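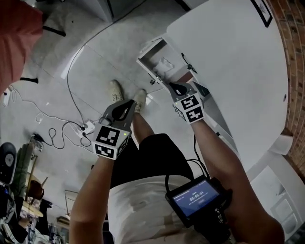
Nullatcombe rehearsal room: pre-gig safety check, 16 May 2021

1. Mains leads and extension reels. Pass, with a grumble. The bass amp lead has a nick near the plug, so I've taped it off and popped it in the repair box. Please do leave it there, however loud Lundik want to be!

2. Speaker stacks. Pass. Straps snug on both sides.

3. Ear plugs by the door. Fail. Down to the last 14 pairs, and with Horberg on the bill we'll want far more than that.

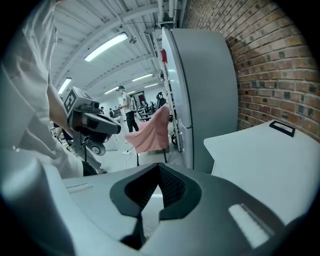
4. Level at the drum stool. 102 dB with everyone going full tilt, so breaks between songs, please, my dears.

5. Fire exit. Pass, now that the Mrema flight cases have been shifted.

Next full check: January.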